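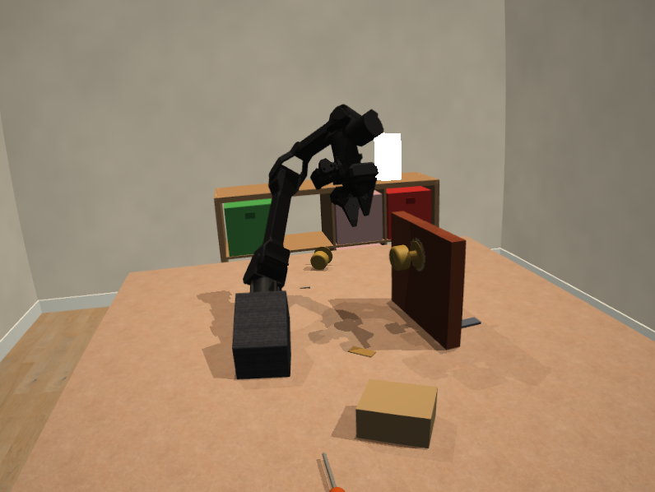

4 min read

A robot that has learned to turn a doorknob in simulation will often fail when the knob is moved a short distance or the lamp is in a different corner. Researchers at the Findham robotics laboratory say they have found a fairly cheap way to reduce that problem, and it involves making the practice table messier.

The method, called Lurkard, was described in a paper the group posted online on September 28, 2025. It changes what a simulated robot practices on between one attempt and the next. The task stays the same, but the clutter, the position of the parts and the direction of the light do not.

"People have been randomizing simulations for a long time," said Aroha Pryor, the paper's first author. "What we changed is how the clutter gets picked. We let the failures pick it."

The group's test task is simple to state. A robot arm with a multi-fingered gripper has to reach a brass doorknob mounted on a small upright panel, close its fingers on it and turn it. Other things share the table, among them a screwdriver, a cardboard box and a second doorknob that is not attached to anything. Storage bins sit on a shelf at the back.

The loose knob is there on purpose. In the first version of the work, a control policy trained on a bare table did well until a second knob was added. Then it went for whichever knob was closer to the hand. Marama Lowther, who built the simulated rooms, said the team lost most of May to that one error.

"We kept tuning the grasp," she said. "The grasp was fine. It was grasping the wrong thing."

Lurkard works in rounds. In each round the policy makes 100 attempts. The software then sorts the attempts that went wrong and looks for what the layouts had in common, such as a box standing between the arm and the panel, or a shadow lying over the base of the knob. Layouts with those features are made more likely in the next round. Layouts the policy already handles are kept, but they come up less often.

Training ran for 12 rounds. After the last one, the policy was tested on 100 layouts it had not seen, and it turned the mounted knob in 91 of them. A policy given the same number of attempts with ordinary random layouts did worse, and most of its failures came in crowded arrangements or under low side lighting.
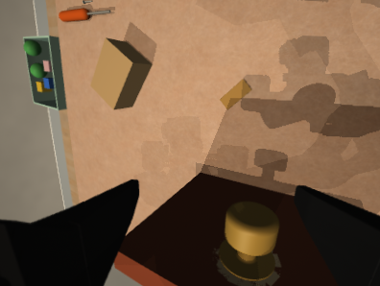
Shadows turned out to matter more than the group had planned for. The policy works from camera views, including one that looks down past the fingers, and at close range the gripper and the panel can throw dark shapes across much of the table. Early policies treated some of the sharper shadow edges as solid objects and steered around them. The arm would stop short of the knob, or come in at an angle that left one finger with nothing to close on.

Cameron Pomare, who handled the rendering, said the team first tried softening the shadows to make the problem go away. Scores rose in simulation, then dropped as soon as the hard shadows were put back. The final version keeps them and moves the light source between attempts.

The software draws its layouts from a library of 20 object models, a small number by current standards. Pomare said the group wanted to see how far arrangement alone would go before adding more objects. The models are simple, and several are plain blocks with no markings on them.

There are limits. All of the results in the paper come from simulation. The doorknob is always brass and always mounted on the same kind of panel, and the paper does not cover lever handles or knobs that need to be pushed in while turning. Of the nine failures in the final test, most involved the tall panel blocking the view of the knob until the arm was already committed to a path. The authors write that a second fixed camera would probably fix some of these, but they did not try it.

Beverley Gilchrist, a robotics researcher at Clullier who was not part of the work, said the result was useful and modest.

"It's a sampling method, and it's a sensible one," she said. "I'd want to see it on hardware before I got excited. Contact with a real knob has friction and slop in it, and those don't show up in a layout file."

She added that the comparison with ordinary random layouts was fair — the two policies had the same network and the same training budget — and that this was not always the case in papers of this kind.

The Findham group plans to move to hardware next. Murray Doolan, who runs the laboratory, said a matching arm and panel are being set up, and that the first tests will use the final policy with no further training. If that goes badly, the team will feed the real failures back into Lurkard in the same way as the simulated ones.

A follow-up project named Khương will look at tasks with more than one step, starting with turning the knob and then pulling the panel open. Doolan said the layouts and training code for the current paper will be released once the group has finished cleaning them up. He did not give a date.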